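Section 4. Putting Together a Nomination for the Sudell Medal of Friendship

Welcome back, and thank you for getting this far! By now you should have your login for the Jamik nomination desk and the name of the person you'd like to see honored. The medal goes each year to someone from abroad who has brought our country and theirs closer together, and a good file makes the reading panel's work so much easier (and, I like to think, more pleasant).

4.1 Starting the file

1. Sign in and choose New Nomination. If you are writing for an embassy or a consulate, pick Official Body. Everyone else picks Private Sponsor.
2. Type the nominee's full name the way it appears in their passport. Titles such as Ambassador or Minister go in the separate box underneath.
3. Choose the country of citizenship. For dual citizens, enter both and put the one they serve first.
4. Press Save Draft and write down the file number.

Note: Drafts stay open for 130 days. You can go in and out of them as often as you please.

4.2 Writing the citation

5. Open the Citation tab. The short citation is read aloud at the ceremony and may be no longer than 245 characters, spaces included.
6. Fill in the long citation, between 1,000 and 4,000 characters. Tell us what the nominee did, in which years, and what changed between the two countries afterward. Treaties, student exchanges and trade visits are all welcome, and so are smaller kindnesses.
7. Add two letters of support. One must come from the nominee's own country.

Caution: Please don't tell the nominee. Foreign governments often have to approve an award before their officials may accept it, and an early word in the newspapers has spoiled more than one lovely evening.

4.3 Sending it in

8. Press Check File. Missing items show in red.
9. Press Submit. Questions after that go to Aleksi Kiiskinen at the protocol office in Laur, who will write back within the week.

Section last revised January 22, 2019.

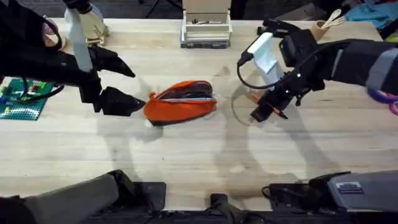 Orange zippered pencil pouch on a light wooden tabletop.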